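3.2 Aufzeichnung der Demonstrationen

Die Demonstrationen wurden auf zwei Wegen gewonnen: durch direktes Führen des Arms von Hand (im Folgenden HF) und durch Fernsteuerung über ein Eingabegerät mit sechs Freiheitsgraden (FS). In beiden Fällen bestand die Aufgabe darin, einzelne Quader aus dem vorderen Behälter zu greifen und im hinteren abzulegen. Eine Demonstration beginnt mit dem Schließen des Freigabeschalters und endet, sobald der Greifer nach dem Ablegen wieder oberhalb der Behälterkante steht.

Für HF wurde der Arm in den gravitationskompensierten Modus versetzt. Gelenkwinkel und Greiferöffnung wurden mit 100 Hz aufgezeichnet, das Kamerabild der fest montierten Kamera mit niedrigerer Rate; die Zuordnung erfolgte nachträglich über Zeitstempel. Da die Hand der führenden Person bei HF regelmäßig Teile des Behälters verdeckt, wurden die Trajektorien anschließend ohne Person abgespielt und nur die dabei entstandenen Bilder für das Training verwendet. Bei FS entfällt dieser Schritt. Die Befehle des Eingabegeräts wurden mit der Software Sakent in kartesische Geschwindigkeiten umgerechnet und vor der Ausgabe begrenzt.

Insgesamt liegen 1.193 Demonstrationen vor. Davon wurden 271 verworfen, überwiegend wegen Kontakt des Greifers mit der Behälterwand oder wegen unvollständiger Kraftdaten. Die verbleibenden Aufnahmen verteilen sich auf 4 Bedienende, die beide Verfahren in wechselnder Reihenfolge anwendeten.

Als schwierig erwiesen sich Quader in Wandnähe sowie solche, die dicht neben einem weiteren Quader liegen (Abb. 3). Unter HF wählten die Bedienenden hier häufig eine geneigte Anfahrt, während unter FS die senkrechte Anfahrt überwog und die Orientierung meist erst kurz vor dem Greifen korrigiert wurde. Spiegelungen auf dem Metallboden beeinträchtigten die Segmentierung der Objekte, weshalb die Lagebestimmung nicht allein auf Helligkeitskanten beruht. Die resultierenden Datensätze werden als Bimora-H und Bimora-F bezeichnet und in Abschnitt 4 getrennt ausgewertet.

Abb. 3: Arbeitsraum mit zwei Metallbehältern. Im vorderen liegen drei rotbraune und zwei dunkelgrüne Quader; der Greifer befindet sich am rechten Ende des Behälters.
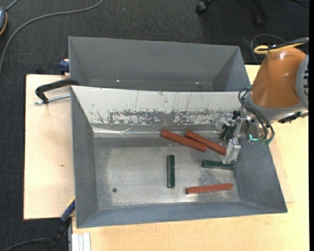

Robotik · Lernen aus Demonstrationen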